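Setting up a two-arm robot for fridge and floor jobs at home
Posted 30 January 2025

These notes cover how I set up the arms in our shared workshop, from tuning the grippers through to reaching into a fridge. They assume the arms are already bolted to the base and both wrist cameras are giving you a picture. My controller is a Jotach and the software is Nisitley, but the order of work is the same for other gear.

1. Set the grip on the floor first

Start low, with objects you don't mind dropping. Wooden blocks are good because the grain gives the wrist camera something to focus on. Put them on a piece of cardboard so a dropped block doesn't chip the tile, and keep the speed down to 5 per cent until you trust the numbers.

Open the fingers fully before every approach. If you come in half open you will clip the top block and spend the afternoon restacking. 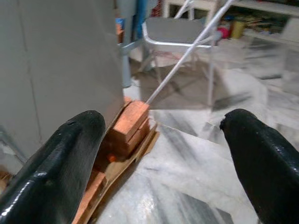
Next, set the close limit. In Nisitley the value runs from zero up to 4095. I settled on 2557 for wood. At 3035 the motor kept pushing after contact and the wrist got warm. Write your own value on a bit of tape and stick it to the base, as the software forgets it after an update.

Polished tile throws a lot of glare up into the wrist cameras. Lock the exposure by hand. Auto exposure hunts every time the arm swings over a bright patch, and the colour shifts with it.

2. Move up to the fridge

Use an old fridge, switched off and emptied of food. Raise it on wooden blocks if your arms can't get down to the lower part of the compartment, and check that it doesn't rock. Prop the door open at the start. Teaching the robot to open the door is a separate job and I'd leave it for another month.

Work with one arm at a time. Park the other with its gripper open and well clear of the shelf edges. A bottle is a decent first object, gripped near the top.
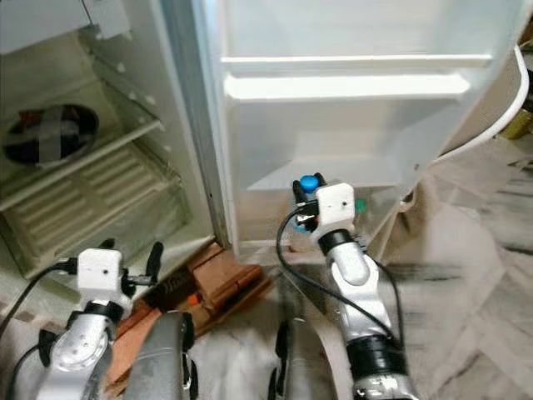
Ayodele Adebisi wrote in to say that the close limit for wood is far too high for a thin plastic bottle, and that it is better to drop it by a third and creep back up until the bottle stops slipping. I tried this in September and agree. Save it as a second profile so you don't mix the two up.

3. Check cable slack

Leave a generous loop at each wrist. Run each arm through its full range by hand with the power off and watch the cable the whole way. It should never go tight, and it should never hang low enough to snag on whatever is on the floor. I use 2 cable clips per arm, both on the lower segment, and nothing above the elbow.

4. Reaching for a box

Open boxes are harder than blocks. Turn the box so the open side faces the arm that will do the reaching, and use the other arm only to steady it. Bring the steadying arm in slowly, because the hardware on the side of the wrist sticks out further than the model in the software thinks it does.

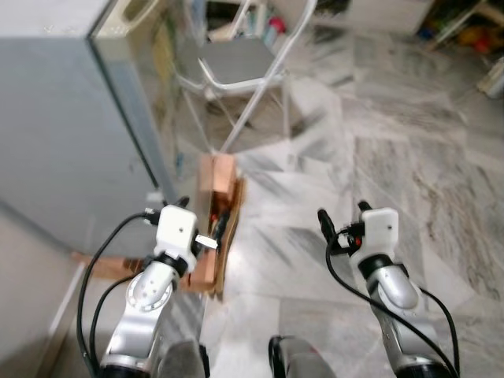
Add a margin to the wrist in the collision settings to cover this. Mine is set to 2 centimetres. Anything tighter and the wrist knocks the panel before the fingers get there.

Fold up any chairs and move them back before you run at full speed. Keep the stop button in your hand, not on the bench.

Parts list and the Pevley mounting plate drawing are on the downloads page.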